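Visit to the Verell paper mill open day | Reports | 10/10/2024

The Verell mill opens its doors to the public twice a year, and the autumn date is the easier one to get a place on. I booked by post in the summer and was put in the morning group with Lavanya Thampi, who was writing it up for her local history newsletter. We met at the gatehouse, signed the book and were given ear plugs and a yellow waistcoat each.

Our guide was Balakrishnan Achari. He started on the pulp floor at 19 and now looks after the water side of the mill. The first stop was the yard, where bales of cotton offcuts arrive from shirt makers. The mill uses no wood pulp. The cotton is cut, boiled and beaten, and the beating decides most of what the sheet will be like. Long beating gives a hard, crisp paper. Short beating gives a soft one that takes ink from an etching plate well.

The beater room is loud and the floor slopes towards a drain, so wear proper shoes. We stayed there for 20 minutes, which was enough. Next door is the vat room, where two people still make sheets by hand for Amin, the mill's heavier range. Dinesh Reddy let three of us try the mould. Mine came out thick at one corner and went back into the vat.

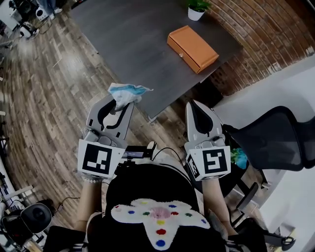 Drying takes up most of the upper floor. The hand-made sheets hang in the old loft with the shutters open, and in December they can take 5 days. Machine-made paper goes over heated cylinders and is ready the same morning. Bindu Bangera, who runs the sorting room, checks each sheet against the light and puts the seconds to one side. These are sold in the shop in packs of 200.

Lunch was soup and a roll in the canteen, included in the ticket. The afternoon talk on watermarks was too long for the room, and the people at the back could not see the samples being passed round.

The shop takes cards. Parking is on the lane behind the weir, and the bus stops at the chapel, a ten-minute walk uphill. Spring bookings open in December.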